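Mice in the autumn: what to do before the cold sets in

October is when our phones get busy with mouse calls. The nights cool down, the fields around Povberg have been cut, and house mice start looking for somewhere dry with food in it. A mouse needs very little space to get indoors, and a gap the width of a pencil will do.

Start outside. Walk round the building with a torch and look at the bottom metre of the wall. Check where the gas and water pipes go in, the corners of the garage door, the air bricks and the step under the back door. Pack any gaps around pipes with wire wool and seal over it. Expanding foam on its own will be chewed through in a night or two. Air bricks should be covered with fine steel mesh and never blocked, as the floor underneath needs the air.

Indoors, pull out the cooker and the fridge. Droppings are small, dark and pointed at the ends, and you will usually find them along the skirting or at the back of the cupboard under the sink. Wipe them up with a damp cloth and disinfectant, wearing gloves. Do not sweep or vacuum them dry.

Move pet food, bird seed and cereals into tins or jars with tight lids. Bird seed in the shed is the most common cause of a mouse problem that keeps coming back.

If you set snap traps, put them at right angles to the wall with the baited end touching it. Use a smear of peanut butter, no more than a pea's worth. One trap is rarely enough, so set them 2 metres apart along the run and check them every morning. Keep poison away from homes with cats, dogs or small children — and from anywhere an owl might pick up a dying mouse.
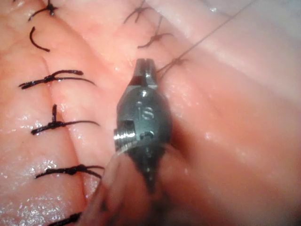
Close work: black sutures along a seam in the tissue, thread held in the instrument's jaws.

Danica Jurčo is taking bookings for proofing surveys in Povberg and Gostutum until the end of the month. A survey covers the outside walls, loft and kitchen, and you get a written list of gaps with the worst ones first. Members of the Tangate scheme get 10 per cent off. The Ševčík yard shop has steel mesh and wire wool in stock and closes at noon on Friday.

Next issue: wasps' nests in lofts, and when an old one can be left where it is.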